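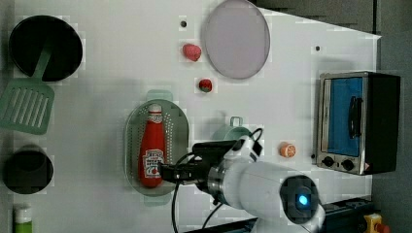 Before you ship goods under a trade agreement, check the rule of origin for your product. A black frying pan and a green slotted spatula may lie on the same table, but they can fall under different tariff headings, and each heading has its own rule. Write down the first 4 digits of the code, then open the annex.

Next, ask your supplier for a signed declaration. My supplier in Kallham needs 30 days for this — so ask early. Keep the paper with the invoice.
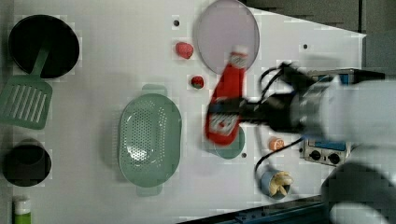
Red ketchup bottle, with the pan and the pot at left.

Last, send both papers to your customs agent before the goods leave.

Amr El Khatib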